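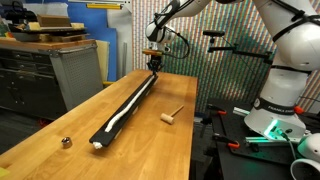
A long workbench with a butcher-block top.

The Workbench Is Not Going to Save You

My town, Dandale, is getting a tool library. The flyer came in March, folded in with the water bill, and it promised that for 40 dollars a year any household could borrow a drill, a tile saw, a pressure washer and a good deal else. It used the word "community" four times. I am in favor of lending things to people. I have lent plenty and got some of it back. But I read that flyer twice at the kitchen counter and came away with the feeling I get from a gym brochure.

The claim behind it, and behind a lot of writing on the subject lately, is that we stopped fixing things when we lost access to tools. Give people the tools and they will fix the toaster, save the money, keep the toaster out of the landfill and get to know the neighbors while they are at it. It sounds right. I would like to see some evidence for any part of it.

Start with the toaster. Mine is a Femach, a two-slot model, and it died last winter. I own a full set of screwdrivers, a multimeter, and a soldering iron I'm fairly good with. The case was held shut by tabs that were never meant to open a second time, and one of them snapped as soon as I leaned on it. Inside, the part I wanted was riveted to the part I didn't. I spent an evening on it and then bought another toaster. A tool library would have changed none of this. I had all the tools I could use and the thing was still built to be thrown out.

The flyer doesn't mention how things are built. It can't do much about that, I suppose, but it ought to make the people behind it a little more modest. A borrowed wrench doesn't produce a spare part. It won't get you a wiring diagram either, and the maker of my toaster has never seen fit to print one.

Then there is the matter of time. The household that throws out a lamp with a bad switch usually does so on a weeknight, with dinner to get on the table and somebody's homework to check. The switch costs less than a sandwich. What's missing is an hour of peace and the confidence to spend it with the lamp in pieces. I notice that the people who write most warmly about repair tend to have that hour. They describe it as a kind of prayer. Good for them, but I have done a lot of repairs and most of it was kneeling on tile in a bad mood.

I went looking for numbers and found one on the website of the tool library in Trorkent, two counties over, which ours is modeled on. It reports 3981 loans since it opened. That figure is repeated in our flyer in large type. What I couldn't find was what the loans were for. If I borrow a pressure washer every spring to clean my deck, that is a loan, and a sensible one, and it has nothing to do with repair. If I borrow a post-hole digger and put up a fence, I have made something new. The Trorkent page also says it has 328 members. Divide one by the other and you get a small group of people who borrow a lot of tools. I'd bet that most of them owned a decent hammer already.

That might be fine. A cheap rental counter for people with decks is a perfectly respectable thing for a town to have. I only object to selling it as something else. Once it has been called a cure for waste, it will be judged as one, and in 3 years someone on the town council will ask how much less trash we are hauling. The answer will be awkward, and the library may lose its lease over a promise it had no need to make.

There is an older version of this argument that I have more patience for. It says that a person who has taken a thing apart looks at the next one differently in the store. I think there's some truth in that. After the toaster, I turned over a Zhong desk fan before I bought it and checked for screws. It had screws, and I paid a bit more for it. But I learned to look from a failure at home, and I learned to hold a screwdriver from relatives who had no choice about fixing things, being broke. The flyer leaves them out too. People in this town used to mend their appliances when a new one cost two weeks' pay. Now it costs an afternoon's, and I don't believe any amount of shared shelving will outweigh that.

If the town really wants fewer toasters in the dump, it could start with dull measures. It could run a Saturday-style drop-off where somebody competent does the repair for you, for a fee, and is paid properly for it. It could refuse to buy anything for its own offices and schools that comes without a parts list. Neither of these would look like much on a flyer.

I will probably join anyway. I need a tile saw for the back bathroom, and 40 dollars is less than the rental place wants for a weekend. Count me as a loan.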